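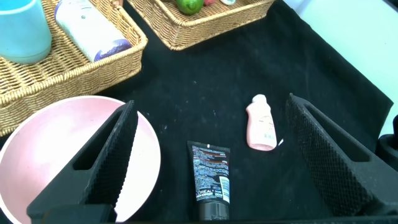
Progress report to the Trelley Fund
Project: Sorting Tables for the Home, Odport
Prepared by: Heiðrún Laxdal
Date: 17 Apr 2025

Dear Lambros Moschos,

I am sending you the second report of our project, as it was agreed in October. It covers the work with the tables, the sets of household things, and the money spent until now. Hafþór Steinarsdóttir has checked the figures and Halfdan Zoëga has read the part about the sessions.

1. What we have done

As you know, the project is for people who are moving to a smaller home and must decide what to do with many small things from the bathroom, the kitchen and the drawers. At our sorting table they can practise before they begin with their own cupboards. We have now held 26 sessions in the Odport room. Each session takes one afternoon, and we put out different things each time.

The tables are covered in a dark colour. In the first months we used a white oilcloth, but the participants told us that pale items were difficult to see on it, especially for those with weaker eyesight. Vilhjálmur Juhl proposed the change and I must say that he was right. A white lid or a pink bottle is found at once on a dark surface.

2. The small things

We were asked in your last letter why toys are part of the sets. Many of our participants have grandchildren, and toys are in their homes in every room. They are also good for the start of an afternoon, when it is too early to speak about medicines or old letters. People like to take a ball in the hand and they begin to talk. 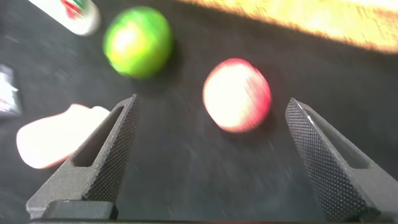 Red-and-pink and lime-green balls on the sorting table, Odport.

For the later part of the session we go over to bathroom items. These are slower. A participant will often keep a tube "just in case", and the discussion about one tube can take longer than the discussion about a whole shelf of cups. Halfdan has written a short sheet with four questions to help with this, and we have translated it in two more languages. The sheet is printed in large letters, in colour, on strong paper.

3. Baskets and bowls

In the first report I wrote that we would buy plastic boxes. We did not do this. The participants preferred wicker baskets, as they look more like something from home, and we could get them second-hand from the Rathjen shop for a fair price. The baskets are for things that stay together.

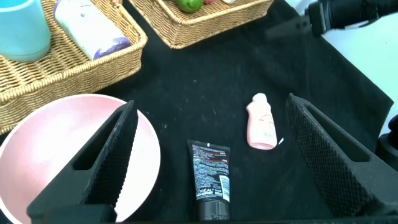
Bowls are kept for whatever has no place yet. We have learned that this needs a rule, otherwise the bowl is full after ten minutes and the sorting stops. The rule is now that the bowl must be emptied before the coffee break. Not every group follows it, and I do not insist very much.

4. Money

From the grant of 2000 dollars we have spent 450 on table covers, baskets and the printing of the sheet. A further 400 is reserved for the rent of the room until the summer. The rest is not yet used. Receipts are with Hafþór and can be sent if you wish.

5. What was difficult

Tubes remain our weak point. When the print on a tube is worn or very small, the participants cannot read it and they ask us to decide for them, and this we do not want to do.

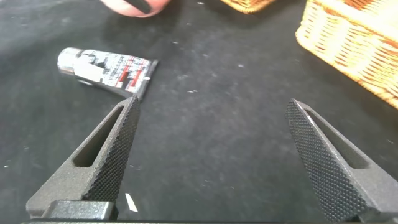 We would therefore like to buy two standing magnifiers with a lamp. The cost can be covered by the unused part of the grant, so we ask only for your permission and not for more money. We also had two cancelled afternoons in winter when the heating in the building failed.

6. Next steps

We will continue in Odport and start a second group in Vultville, where the library has offered us a room on the ground floor. Vilhjálmur will be responsible for it. I will send the final report when both groups are finished, together with the answers from the participants' questionnaire.

With kind regards,
Heiðrún Laxdal
Project coordinator

Recent items
First report: finding a room in Odport
Four questions for the bathroom shelf (large print)
Vultville library group: how to register
Wicker baskets wanted, good condition
Notes from the October meeting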